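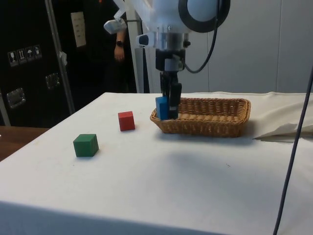
Aivar Rozīte wrote to me that his wicker bread basket smells like a cellar every winter, and he asked if he must throw it away or if washing will help. My answer was that washing helps, but most people wash wicker in a wrong way, and then they have the same smell again after one month. I promised him to write the whole method down, and I added some other notes about baskets which were waiting in my notebook.

Before you wash

Take everything out of the basket, also the lining if there is one. Turn the basket over and knock on the bottom with your open hand. You will be surprised how many crumbs fall out. Then use a dry paintbrush, the flat kind for window frames, and brush along the weave and not across it. A vacuum cleaner with the small nozzle is also good, but please put it on the lowest power. On a strong setting mine once pulled out a piece of reed, and I had to glue it.

Check if the basket is painted or lacquered. Put one drop of water on the bottom and wait. If the drop stays round, there is a finish on it, and you should only wipe. If the drop goes in and leaves a dark spot, the material is bare and you can wash it.

Washing bare wicker

You need:
a basin or the bathtub
lukewarm water
a spoon of mild dish soap
a soft brush
18 grams of baking soda, if there is a smell
two old towels

Mix the soap and the baking soda in the water. Dip the brush, shake it, and work in small areas, first inside and then outside. The basket should not lie in the water. Many older books say to soak it, and this is right if you want to bend the reeds for a repair, but for cleaning it makes the bottom swell and later it becomes crooked.

Rinse with a wet cloth two times. Press with the towel, do not rub.

Drying, the part where people hurry

Put the basket on its side on a wire rack, so that air can go under it. Turn it when you pass by. In my kitchen it needs 2 days in summer and more in winter. Do not put it on the radiator. The thin reeds dry faster than the thick ones and then they crack near the rim, exactly where you hold it.

If the shape has gone wrong a little, you can correct it while it is still damp. For a rectangular basket I put two books wrapped in plastic bags inside, standing against the long sides, and I leave them until evening.

If the smell comes back

Then the smell is probably mold, deep in the bottom. Mix 200 ml of white vinegar with the same amount of water and put it in a spray bottle. Spray the bottom from outside, also the corners, and leave it outdoors in the shade. The vinegar smell goes away in a day. Never mix it with chlorine bleach, and I do not recommend bleach for wicker in any case, it makes the fibers weak and yellow.

For Aivar I would say also this: do not put warm bread in the basket. Let it cool on a rack first. The steam goes into the weave every time, and in winter, with closed windows, it has nowhere to go.

Broken ends that catch on sleeves

Small ends which stick out can be cut with nail clippers, at an angle, so that the cut side looks to the inside. After that go over it with fine sandpaper. If a longer piece is loose, make it wet for ten minutes with a piece of damp cotton, push it back under the next reed and fix it with a drop of wood glue. Hold it with a clothespin until the glue is dry.

I use the wood glue from Drarton, because the bottle has a narrow tip. Velow has one too, it is cheaper, but it dries shiny and you see it on light reed.

Linings

A lining of cotton or linen makes everything easier. Wash the fabric before you sew, otherwise it will shrink and pull the corners up. Measure inside along the bottom and up both sides, and add two finger widths for the hem. I tie mine with ribbons through the weave at the four corners. Elastic is quicker to sew, but after a year it is tired.

For onions and potatoes I do not use fabric. Brown paper is better, you change it when it is dirty and that is all. Keep onions and potatoes in separate baskets. They spoil faster together.

Where to keep baskets

Not on top of the refrigerator, it is warm there and greasy dust comes from the stove. Not directly on a cellar floor. A shelf with slats is the best place, or a hook, if the handle is strong. Baskets that stand inside each other need a sheet of newspaper between them, if not, they scratch.

Once or twice a year, when the air in the house is very dry, I spray my baskets lightly with plain water. In December I do it in the evening and in the morning they do not creak anymore.

Where I buy reed

Ozoliņš sells small bundles for repairs, and you can ask for one thickness only. Bring a broken piece with you to compare. The shop at Brurnis has a bigger choice, but it is closed on Mondays, and the bundles there are too large for one basket.

Next time I will write about wooden spoons and which oil does not become sticky.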